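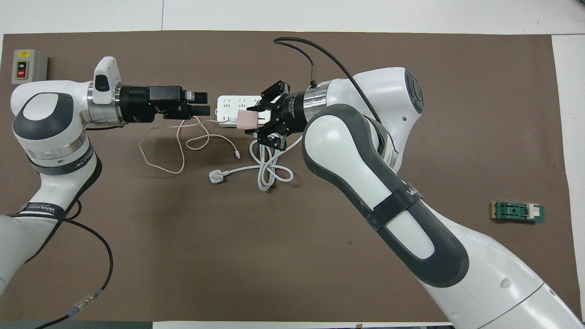 Zwischenbericht zum Vorhaben Tadura – Arbeitspaket 2: Alterung von Steckverbindungen in Hausanschlusskästen

Stand: 19. August 2021
Berichterstatter: Mawuli Baidoo, Divico

Stand der Arbeiten

Die Klimalagerung der ersten Charge wurde im April begonnen und läuft planmäßig. Eingelagert sind 71 Prüflinge aus zwei Lieferungen der Firma Dogbe. Jeder Prüfling durchläuft 1.000 Temperaturwechsel; der Übergangswiderstand wird in Vierleitertechnik vor der Einlagerung, bei Halbzeit und nach Abschluss gemessen. Die Halbzeitmessung ist abgeschlossen. Vier Prüflinge überschreiten den im Prüfplan festgelegten Grenzwert. Sie stammen sämtlich aus der zweiten Lieferung und wurden für Schliffbilder zurückgestellt.

Die Auswertung durch Fionnuala Costello deutet auf Reibkorrosion an der verzinnten Kontaktfläche hin. Ein Einfluss der Crimphöhe ist nach jetzigem Kenntnisstand nicht auszuschließen. Die Rohdaten liegen im Projektverzeichnis, die Messunsicherheit ist in Anlage B dokumentiert.

Abweichungen vom Arbeitsplan

Die Salznebelprüfung bei Mutham verschiebt sich um zwei Monate. Grund ist die ausstehende Rekalibrierung der Kammer. Der Meilenstein M4 ist davon nicht betroffen, M5 dagegen schon; ein angepasster Balkenplan liegt bei. Die Kosten bleiben im bewilligten Rahmen – eine Umwidmung von Sachmitteln wird derzeit nicht beantragt.

Nächste Schritte

Tarun Malhotra erstellt die Schliffbilder der zurückgestellten Prüflinge und prüft die Crimphöhen gegen die Herstellerangaben.
Kristof Wouters stimmt mit Dogbe die Nachlieferung von Kontakten mit dickerer Zinnschicht ab.
Der Entwurf des Prüfberichts geht nach der Endmessung an den Projektträger.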